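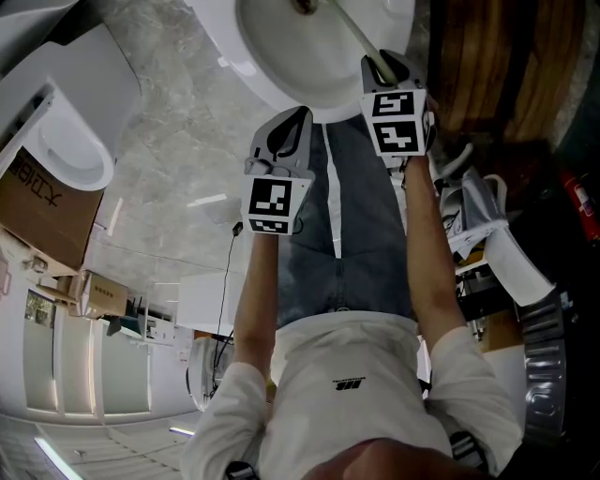 The maintenance lead at Jestham looks after the bathrooms in 385 furnished apartments, and slow basins are the most common entry in the work log. Last year the log held 3,922 bathroom calls of all types. We met at the Sernside office in April to talk about drains, marble and what a tenant can do before calling.

"People describe every problem as a clog," the lead said. "A full clog is rare in a wash basin. What we get is slow water, and slow water is usually hair and soap on the stopper or in the first few inches of the tailpiece."

The standard procedure starts without chemicals. The stopper comes out first. On older basins it lifts straight up; on the rest, a pivot rod under the bowl has to be released. The stopper is wiped down and the opening is checked with a flashlight. If material is visible, it is pulled out from above with a long, thin tool.

"You go in at a slant, touch the side wall, and turn as you come up," the lead said. "If you push straight down, you pack it into the trap, and then the trap has to come off."

The crew used metal hooks until two years ago. Those left gray marks on the glaze around the drain, and the marks were often reported as cracks. Plastic strips replaced them. The lead allows drain liquid in one case only, when the trap is sealed into a wall and can't be reached, and then an enzyme product left overnight.

After clearing, the basin is filled to just below the overflow and released. The lead's limit is 31 seconds for the common bowl size. Anything slower goes back for a second pass, and if the second pass changes nothing, the trap is opened.

"The fill test matters more than the look of the drain," the lead said. "Running the tap for a moment tells you very little. You need the weight of a full bowl."

The conversation moved to floors. Many of the Sernside bathrooms have polished marble next to the basin and toilet, and the lead regards it as the most easily damaged surface in the apartment. Acidic cleaners etch it. A drop of toilet descaler leaves a dull spot that mopping won't remove.

"Ceramic forgives you. Marble doesn't," the lead said. "So the descaler bottle stands in a tray, and the tray never goes on the floor without a towel under it."

For the stone, the crew uses a neutral cleaner from Hondard, diluted more than the label's maximum, followed by clear water and a dry cloth. Etched spots are sent to Vasylenko, the contractor that does the repolishing. A small repair takes about 18 minutes plus setup, and the lead prefers to collect several before booking a visit.

Asked how often tenants should clean a basin drain, the lead gave a short answer. "Once a month, lift the stopper and wipe it. Twice a month with long hair in the household. Put what comes out in the trash. We've had people flush it, and then the next call is for the toilet."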